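手持夹爪的三种指垫和两颗镜头,换来换去的笔记

上一篇写的是手持夹爪的扳机行程,后来一直没有续。七月把指垫和镜头重新比了一遍,记录散在几个文本文件里,趁还没忘整理到一处。内容偏琐碎,适合手里正好也有类似工具的人看。没有视频,没有 CAD 文件,结论只对我这一套结构负责。

先说配置。夹爪本体是平行开合的双指结构,手柄在后,相机装在本体上方朝前看。开合量靠编码器读,同时在画面里也能看到手指位置,两边可以互相校验。数据走 USB 进一台小主机,录制程序是自己写的,项目代号 Brumcombe,没有公开,也暂时没有公开的打算,代码太难看。

对比的东西如下:
指垫三种:Prultside 的整块硅胶垫,Hondgate 的薄壁鳍条垫,自己打印的开槽软垫。
镜头两颗:一颗普通广角,一颗鱼眼。
控制侧两种:Leitner 的小控制板,以及原来的单片机直连方案。

一、指垫

Prultside 的垫子是整块浇注的,表面有细纹,硬度偏高。优点是形状稳定,夹同一个物体,开合读数的重复性最好。夹平行面的盒子几乎不用调整姿态,贴上去就是贴上去。缺点也在这里:遇到圆柱或者边缘有倒角的东西,接触面很窄,手腕稍微带一点角度,物体就绕着接触线转。转动本身可以接受,问题是转动以后物体在画面里的位姿和手指的关系变了,后面做回放时轨迹对不上。

Hondgate 的垫子走另一个方向,壁很薄,夹上去会包住物体。夹水瓶、胶带卷、笔都很舒服,捏力不用太大。但它侧向刚度不够,抓长条形物体的一端时整根手指会往外偏。偏的量不固定,和抓取点、重心、抬起速度都有关。我试过在背面加一条肋,侧向好一些,包络又没了,等于花时间做了一个差一点的 Prultside。

自己打印的软垫是折中。材料用 TPU,正面开一道长槽,让中间能塌下去一点,四周保持支撑。槽的方向改过几版。竖直的槽夹扁平物体时变形最均匀,但是指尖太软,捏不起薄片。水平的槽正好反过来。现在用的版本是斜槽,左右两指镜像,指尖那一段留实。斜槽的道理我没有做仿真,纯粹是打印出来比较手感以后留下的,所以这里不展开讲力学解释。

打印参数对手感的影响比想象中大。同一个模型,填充率改一档,夹紧时指尖的回弹就完全不同。壁厚改三圈以后,槽边缘不再起皱。层纹方向也要注意,层纹和受力方向平行的那一批,槽的端部容易撕开。换成侧躺打印之后没有再撕过,代价是支撑面要修,修不干净会在接触面上留下小凸点。凸点对夹取影响不大,对强迫症影响比较大。

二、桌面物体测试

测试用八种物体,都是办公室里随手能拿到的:插线板、纸盒、塑料瓶、马克杯、胶带卷、螺丝刀、鼠标、一叠便签。每种物体每种垫子各做一组抓起、平移、放下。动作由我自己手持完成,因此结果里混着我的熟练程度,顺序做了打乱,但是不能完全排除。

纸盒:三种垫子都没有问题。Prultside 最稳。

塑料瓶:Hondgate 最好,自制垫次之。Prultside 需要捏得比较紧,空瓶会被捏变形,开合读数也就跟着漂。

马克杯:夹杯身时差别不大,夹杯把时自制垫最省事。斜槽能吃进一部分杯把的圆弧。

胶带卷:平放时要从外圈夹,张开宽度接近上限,三种垫子都勉强。竖放时都很轻松。这一项其实测的是行程,和垫子关系不大,留在列表里只是因为已经录了。

螺丝刀:Hondgate 侧偏明显,其余两种可以。

鼠标:外形两头低中间高,容易从前端滑出去。自制垫滑得最少。

便签:薄,边缘软,取决于指尖。自制垫的实心指尖在这里起了作用,Hondgate 基本捏不起单独几张。

插线板:这是我最在意的一项,单独说。

插线板的特点是长、低、重心不一定在几何中心,还有一根线在后面拖着。短边方向宽度合适,可以从上往下跨着夹,也可以从侧面平推过去夹。跨着夹时指尖先碰桌面,桌面会把指尖往上顶,软垫会往里卷。Prultside 卷得最少,Hondgate 卷得最多,卷进去以后实际接触高度不可预测。自制垫介于两者之间,把指尖实心段加长三毫米之后,卷曲基本可以忽略。

夹起之后,如果夹点偏离重心,插线板会往一头沉。整块硅胶的接触线太窄,沉得最快。自制垫的槽边缘有两条接触带,抗转动要好得多。这一点算是斜槽版最实在的收益。

白色插线板放在白色桌面上还有一个附带的好处,就是可以顺便测视觉。对比度低,桌面又反光,能在这种条件下把轮廓找出来的参数,放到别的物体上一般也够用。

三、镜头

普通广角的画面干净,畸变小,标定一遍就能用。问题是视野。夹爪靠近物体以后,画面里只剩手指和物体,周围没有可以用来定位的特征。我的位姿估计靠视觉里程计加惯性,近距离时特征一少,轨迹就开始飘。桌面越干净飘得越厉害,而白色桌面恰恰是最干净的一种。

鱼眼的情况相反。手指占画面下方,桌面在中间,再往外能看到房间的大部分,天花板上的灯、远处的家具、墙边的柜子都能贡献特征。手离桌面很近时轨迹依然连续。代价是边缘的像素密度低,直线全弯,标定比较费事。用针孔加多项式畸变的模型去拟合鱼眼,中心区域还可以,边上残差很大。换成专门的鱼眼模型以后才正常。

标定板我用的是棋盘格,每次采 100 张,板子要走到画面的角落里去。偷懒只在中间晃的那几次,重投影误差看上去很漂亮,实际一用边缘就歪。误差数值小不代表标定好,这件事每隔一段时间就要重新学一遍。

曝光方面,办公室的窗户是一个麻烦。朝窗的时候自动曝光会往下压,手指和物体一起变暗;转过身又往上抬,桌面过曝。过渡的那几帧特征匹配会掉。现在的做法是锁定曝光,以桌面为准,窗户任它发白。窗户那片区域本来也没有稳定的特征,丢掉不可惜。天花板灯条的反光会落在桌面上,随相机移动而移动,被里程计当成静态点会引入误差。我在前端加了一个很粗的过滤,高亮且低纹理的区域不取点,效果够用。

手指区域同样需要遮掉。手指和相机之间是刚性连接加开合运动,对里程计来说它们几乎不动,不遮的话会把估计往零运动方向拉。遮罩按最大张开和最大闭合两种状态的并集画,稍微多遮一点无所谓,下方本来也没有多少有用的背景。

四、控制板

Leitner 的板子买来是想省事。编码器、按键、同步信号都有现成接口,上电就能读。实际用下来,读数稳定,时间戳也规整,这一点比我原来的方案强。原来的单片机直连靠主机收到数据的时间打时间戳,主机一忙,间隔就乱。

不满意的地方有三个。第一,固件更新要用它自己的工具,而那个工具只有一个平台的版本。第二,接口座子方向朝上,线出来以后要打弯才能避开手柄,装在手持工具上很别扭,我最后换了直角插头。第三,断线重连以后零点会丢,需要重新把手指闭合到底再清零。第三条在长时间录制时比较致命,录到一半线松了,后半段的开合量全部带着一个偏移。好在画面里看得见手指,可以事后用手指位置把偏移反推回来,精度不高,但是数据不用扔。

同步方式试了两种。硬件触发最准,多一根线。软件对齐的做法是每段开头快速开合几次夹爪,再用编码器曲线和画面里的手指运动做互相关。后者在我的机器上对齐误差不超过一帧,所以线就省掉了。开合次数固定为三次,太少会和正常抓取混淆。

五、手感和重量

重量的影响在前十几分钟感觉不到。时间长了以后手腕会不自觉地往下沉,画面的俯角跟着变大,同一个动作的起始姿态前后不一致。把电池从前端挪到手柄下方以后好很多。前端每减轻一点都很值,所以相机支架也重新打印了一次,掏空了两侧。掏空以后快速移动时画面有轻微抖动,补了一道筋。

扳机弹簧换过一次,换软了。软弹簧捏着不累,但是手指回弹慢,放下物体时容易粘一下再松开。对硅胶垫尤其明显。目前用的是中间那一档。

六、目前的组合

自制斜槽垫,指尖实心段加长版;鱼眼镜头,锁定曝光;Leitner 控制板,直角插头,软件对齐。Prultside 的垫子留着做重复性测试,Hondgate 的收进抽屉了,如果以后专门抓瓶子再拿出来。

还没有解决的事情:
斜槽垫的寿命没有数据。手上这一对是第九版,槽的端部目前没有裂,但使用时间还不长。
鱼眼边缘的物体检测偏差大,检测模型是在普通镜头的图上训练的,直接拿来用不合适。先去畸变再检测会损失视野,分块投影算一次又太慢,还在试。
插线板带线的情况下,线的拖拽力没有任何传感器能测到,只能从开合读数的微小变化里猜。下一步想在指根贴应变片,位置已经留了。

应变片的走线和标定会另写一篇。下面是鱼眼镜头下的夹爪和桌上的插线板。 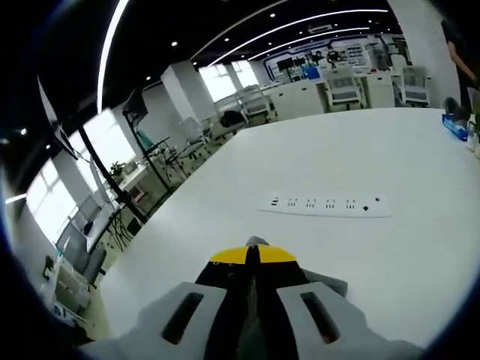

手持夹爪,左右指垫开槽方向相反,前方是白桌上的四孔位插线板,左端带 USB 口。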